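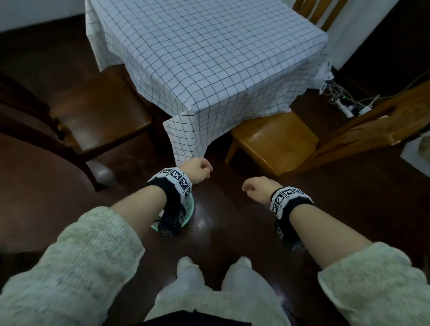

Both wrist bands on, fists just off the floor, tablecloth in the background.

2/27/20

What a day! The wrist tracking finally has numbers behind it, and they're better than I dared hope. We've been calling the project Skivum since June and for most of that time I've had very little to write down except complaints about lost markers.

The method is simple enough to fit on a sticky note. Markers all the way around each wrist, so that however the hand turns, the head camera should still catch a tile or two – and from those we work out where the hand is, and later the robot gets to learn from it. Oisín Hayes had his doubts about curled fists (he thought the sleeves would slide down over the tiles), so I pushed mine up and did the whole set sitting on the floor.

We logged 151 short clips. With the old single-marker band, the Letham one, the wrist dropped out in roughly a third of them. With the full ring it dropped out in six! I ran the count again before I let myself believe it. Five of those six were fast turns of the left hand, so I suspect motion blur, and a shorter exposure is the first thing to try.

Still no idea how it'll do in dim light. Oisín wants to repeat everything in the kitchen at Lekimcombe, with actual dishes, and I said yes before he'd finished asking. My knees are sore and I need to charge everything tonight.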